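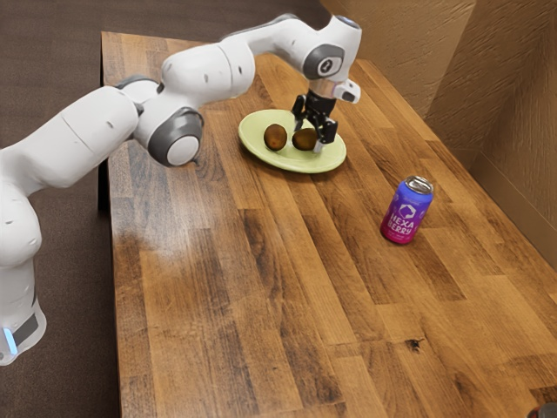 Figura 6.1. Brazo con pinza de dos dedos sobre un plato con kiwis, en el simulador.

Capítulo 6
El puesto de al lado: automatizar una tarea y reordenar un trabajo

6.1 Un kiwi no es una caja

La primera vez que entré a la planta de Vergara iba con una libreta llena de preguntas sobre robots y salí con una libreta llena de respuestas sobre kiwis. Se los cuento así porque así me pasó, y porque quiero que empiecen este capítulo un poco desubicados, como estaba yo.

Vergara prepara bandejas de fruta y colaciones para casinos de empresas y hospitales. Trabajan 43 personas, casi todas en una nave larga con mesas a los dos lados, y en un turno bueno salen 900 bandejas (el turno malo lo dejo para el apartado 6.4). Javiera Alarcón, jefa de turno, me prestó una cofia que me quedaba enorme y me puso a emplatar. Duré poco. Tomaba la fruta, la miraba, dudaba, la dejaba en el plato, la volvía a tomar... La señora que tenía a mi izquierda despachaba tres platos en lo que yo hacía uno, y mientras tanto me conversaba de su nieto.

Después me mostraron el proyecto en la pantalla. Vuelvan un momento a la figura 6.1: hay un plato verde claro, dos kiwis casi juntos, y la pinza abierta encima del de la derecha. Más acá, de pie sobre la mesa, una lata de HEXA BERRY. Mi primera reacción fue pensar «bueno, eso lo hace cualquiera». Tadeo Painemal, el técnico de automatización, me pidió que lo pensara de nuevo, despacio, y que le dijera dónde pondría los dedos.

¡Y ahí me enredé! Con los dos kiwis tan pegados, uno de los dedos tiene que bajar por un hueco mínimo. Si la pinza aprieta como si tomara una lata, machuca la fruta; si aprieta la lata como si fuera un kiwi maduro, se le puede resbalar. Una operaria resuelve eso con la yema de los dedos, sin darse cuenta de que lo está resolviendo. Al brazo hay que decírselo, o dejar que lo aprenda probando, y para probar conviene el simulador, donde nadie tiene que barrer la fruta del suelo.

Guarden esta idea, que nos va a acompañar hasta el final del libro: lo que se automatiza es una tarea. Un puesto de trabajo es un montón de tareas amarradas entre sí, y cuando sacamos una del montón las otras se mueven.

6.2 Lo que se veía desde la mesa

El plan inicial lo llamaron Potum, por razones que todavía no logro que me expliquen. Consistía en instalar un brazo en la línea de emplatado y pasarle la parte más repetitiva: tomar la fruta entera y ponerla en el plato, turno tras turno. El resto (cortar, revisar, sellar, etiquetar) quedaba como estaba. O eso decía el documento, que tenía sus buenas páginas y un diagrama muy bonito.

Gisela Benítez lleva años en emplatado y fue la primera en leerlo con lápiz rojo. Me dejó fotocopiar sus notas y las uso en clases desde entonces. Al margen de «colocación de fruta» escribió: «¿y quién saca la mala?». Al margen de «sin cambios en revisión» puso solamente un signo de interrogación, bien grande.

Tenía toda la razón. Cuando Gisela toma un kiwi, de paso lo palpa. Si está pasado lo aparta, si viene duro lo deja para el día siguiente, y si una caja completa viene rara le avisa a Casimiro Esteban, en bodega, antes de que la abran en las otras mesas. Ninguna de esas tres cosas aparecía en la descripción del cargo. Al entregarle la fruta a la pinza, el control de calidad se iba con ella y caía en tierra de nadie.

A esto lo llamaremos trabajo adherido: el que se hace al mismo tiempo que otro, con las mismas manos, y que por eso mismo no figura en ninguna planilla. Subráyenlo, lo vamos a necesitar en el capítulo 7 cuando hablemos de tiempos y tarifas.

6.3 Ocho semanas de marcha blanca

La marcha blanca partió en julio y duró ocho semanas. Al principio el brazo trabajaba con 600 piezas de fruta por turno, en una sola mesa, con una persona al lado. Ulises Farías fue esa persona, y yo le pedí que llevara un cuaderno. Nada muy elaborado, solo qué hizo y qué le molestó.

El cuaderno de Ulises es una joyita. Los primeros días escribe casi puro aburrimiento: mirar, esperar, apretar el botón de continuar. Después aparecen los dolores de cuello, porque la pantalla estaba instalada a la altura de alguien más alto que él. Más adelante hay una página entera sobre el colación de las once, que antes se tomaba en grupo y que ahora le tocaba a otra hora, cuando el brazo podía quedar detenido. Le cambió el trabajo, claro, pero lo que más anotó fue que le cambió la compañía.

También hay cosas buenas, y no las voy a esconder. A Ulises le dejó de doler la muñeca derecha. Aprendió a corregir los puntos de agarre y terminó discutiéndole a Tadeo, de igual a igual, la apertura de los dedos cuando dos frutas venían tocándose. Pidió que ese aprendizaje se reconociera en su contrato y la conversación fue larga; la reconstruyo en 6.5, con los argumentos de ambos lados.

Javiera, por su parte, descubrió que su planilla de turnos ya no le servía. Repartía personas por mesa, y ahora necesitaba repartir también atención: quién mira el brazo, quién palpa la fruta antes, quién cubre a quien mira.

Antes de seguir

Les propongo un ejercicio que me ha funcionado bien con grupos de distintas edades. Elijan una tarea que hagan con las manos en su trabajo, o en la casa si todavía no trabajan, y escríbanla como si se la dejaran a un brazo con dos dedos. Sean detallistas hasta lo ridículo. Luego pídanle a otra persona que los observe haciéndola y que anote todo lo que ustedes hicieron y no escribieron. Traigan las dos hojas, las vamos a comparar en el apartado siguiente con las notas de Gisela.

6.4 El turno malo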